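Flodau building — minutes, January, 4:00 pm start

Last minutes ok, no changes.

Shelving. Dutometti quote is in at 845 for the back wall of the store room. Metwally came in at 1872 but that includes fitting. Agreed go with Dutometti, fit it ourselves.

Baskets. Still too many odd sizes, they dont stack. Agreed one kind only from now on, plain white. Order 27. Old ones go to whoever wants them, rest to recycling by end of month.

White surfaces — scuffs along front edges again. Try the mild cleaner first, no scouring pads please. Repaint only if that fails. 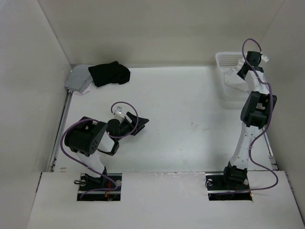
Labels: Rudanix can print up to four sizes, we only need the small one. Draft wording to go round before teh next meeting.

Floor to be kept clear at end of day, same as before.

AOB — key to side cupboard still missing. Lights in corridor reported.

Closed 5:10 pm. Next one in February, time tbc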